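Rikau Manipulation Center
Equipment > End Effectors > Comparative Trials

Aro H5 Five-Fingered Hand and Zarkmont P2 Parallel Gripper
Trial program and loan information

The Rikau Manipulation Center keeps a pool of end effectors, wrist cameras and arm controllers for use by research groups, product developers and training institutions. This page covers the two end effectors most often requested for household and kitchen work: the Aro H5, a five-fingered hand, and the Zarkmont P2, a two-jaw parallel gripper. Both may be reserved for supervised trials in the kitchen bay or borrowed for use on the applicant's own arm.

Applicants who have not used either unit before are advised to book the comparative trial described below. It takes one full working day and ends with a written record of every grasp attempted.

Summary of the two units

Aro H5
Type: five-fingered hand, tendon driven, with opposable thumb
Available as: right hand or left hand
Finish: black
Control: joint position or preset grasps
Preset grasps supplied: 7
Wrist fitting: Pesonen quick-change plate
Loan period: up to 30 days

Zarkmont P2
Type: parallel gripper, two jaws
Available as: single unit, fits either arm
Control: jaw width and closing force
Maximum jaw opening: 70 mm
Fingertips: flat rubber (standard), curved silicone (on request)
Wrist fitting: Pesonen quick-change plate
Loan period: up to 30 days

Both units run from the Pesonen controller. The controller is lent with the end effector and must be returned with it. An applicant who already owns a compatible controller should say so on the request form, giving the firmware version.

Choosing between the units

The P2 is the simpler of the two to set up. A new user can normally have it mounted and closing on test objects within the first hour. It repeats well, the fingertips can be changed by hand, and faults are easy to trace. For boxes, packets, handles and anything with two flat sides, the Center recommends starting with the P2 and moving to the hand only if the trial record gives grounds for it.

The H5 takes longer to prepare. Each finger must be zeroed after mounting, and the thumb requires a separate calibration at its open and opposed positions. In return, the hand can hold round and uneven objects that are wider than the P2 jaws allow, and it can support an object from beneath while the fingers close. It is also the usual choice for groups that record demonstrations with a glove, as finger motion carries over to the hand with little conversion.

Size should be considered early. With fingers spread, the H5 needs a good deal of clearance on all sides, and a grasp that succeeds on an open counter may not be possible inside a basin or between the tines of a rack. The P2 enters narrow spaces more easily but approaches from fewer directions. Groups working mainly in drawers and cupboards have tended to prefer the gripper — those working with fresh produce, the hand.

The comparative trial

The trial is run on the Center's two-armed robot in the kitchen bay. The applicant's chosen tasks are carried out first with one end effector and then with the other, using the same arm, the same head camera and the same object set. Only the end effector and its grasp settings are changed. Lighting is left as it is during the working day, and window glare is treated as part of the test conditions.

Three standard tasks are offered. Applicants may replace one of them with a task of their own, provided it is sent to the Center in writing before the booking is confirmed.

Task A: Produce. Vegetables of mixed size and shape are taken from the sink and placed on the counter. The trial supervisor sets the order so that long, round and leafy items are all attempted.

Task B: Tableware. Plates and cups are moved between a rack at the sink and a pulled-out dish rack below the counter. Approach angle is recorded for each item, as is any contact between the fingers and the rack.

Task C: Handles. Drawers and cabinet doors are opened and closed. Recessed handles are included, and it is here that results from the two units differ most.

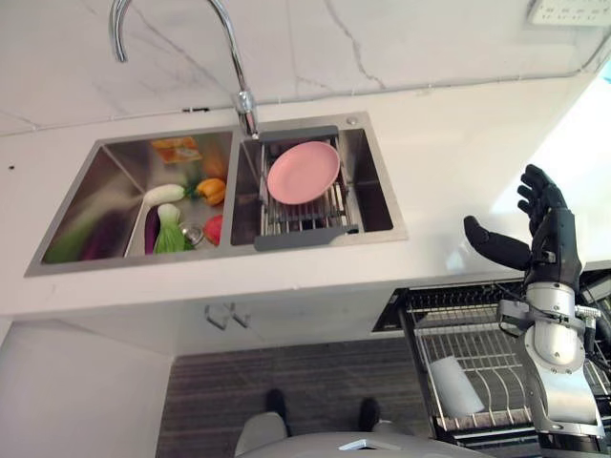
Each task is repeated 40 times per end effector. Attempts are sorted under four headings: held, held after regrasp, dropped, and not reached. The last heading matters more than new users expect. In many kitchen trials the fingers never come to the object at all, either because the wrist meets the counter edge first or because the planner finds no clear path past the faucet. Such attempts are kept in the record and are never repeated to improve the figures.

Venla Salminen supervises the kitchen bay and agrees the task list with each group. Ville Karppinen is responsible for mounting and calibration. Visiting staff may assist with mounting once they have completed the safety briefing, but torque settings on the quick-change plate are to be checked by the Center before the arm is powered.

Cameras

A head camera is fitted to the robot for all trials. A wrist camera can be added on request. It is compatible with both units, although on the H5 part of its view is blocked when the thumb is fully opposed. Head camera recordings show some motion blur during fast turns of the head. Groups intending to use the recordings for training should ask for the slower head profile, which lengthens the trial day slightly.

Care of the equipment

Neither unit is sealed against running water. Work over a sink is permitted with the faucet off and the basins drained. Users of the H5 must fit the wrist cuff for all such work. Fingertips are to be wiped after contact with produce, and the silicone tips are to be returned in their case.

The hand must not be used to bear the weight of the arm. When the robot is paused, the arm should be parked clear of the counter with the fingers open. Damage to a tendon is to be reported the same day; users should not attempt to re-tension a finger themselves.

What the loan includes

End effector with Pesonen plate
Pesonen controller and power supply
Cable set, 2 m and 5 m
Calibration jig (H5 only)
Spare fingertips, one set
Printed quick-start guide
Hard carrying case

Wrist cameras are listed separately and must be requested by name.

Availability

The right-hand H5 is reserved through the end of October. The left-hand unit and both P2 grippers can be booked now. Kitchen bay sessions begin at 8:30 a.m., and equipment for collection is handed out after 1 p.m.

Requests for trials and loans should be addressed to Elsa Oksanen, Equipment Services. Technical questions on controllers and firmware may be sent to Thilini Bandara. Groups wishing to publish trial records are asked to contact Pirjo Räsänen in advance so that the wording of the equipment credit can be agreed.

Related pages
Pesonen controller: firmware and wiring
Wrist cameras and mounts
Kitchen bay: floor plan and booking rules
Safety briefing for visiting staff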